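Last updated: October 25, 2023

Cut the Potato Badly

For many years I cut potatoes for soup the way my cookbook told me, in cubes of one size. I had even a ruler mark on my board. Now I think this was wasted evening time, and I want to defend the uneven potato.

In Tallholm, where I live now, people eat a clear soup, and every cube in it is the same. It looks very nice. But the broth stays thin, and after 10 minutes at the table you are hungry again. A soup needs small pieces that fall apart and make it thick, and it needs large pieces that you can bite. One knife and one board can give you both, if you stop being so strict with your hand.
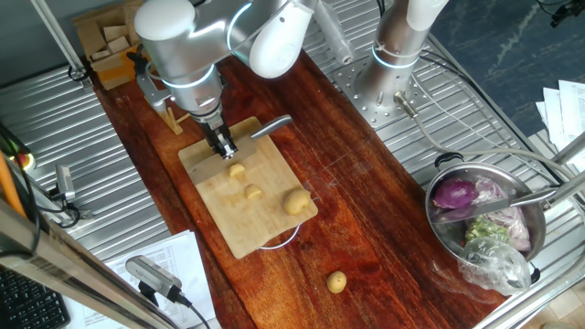
Kuzmenko wrote to me after my last column that uneven pieces are only laziness with a nice name, and that the small ones turn to paste before the big ones are soft. I agree with the second part. The paste is what I want -- it is the best thing in the bowl.

I also do not worry when a round potato rolls away from the board. I rinse it and it goes in the pot. Onion and cabbage I treat the same way: half an onion can go in whole, and later you take it out or you eat it.

For a salad, please cut carefully, there the eye has its rights. But soup is for a cold October evening, and my knife is allowed to be a little careless.

228 shares
10 comments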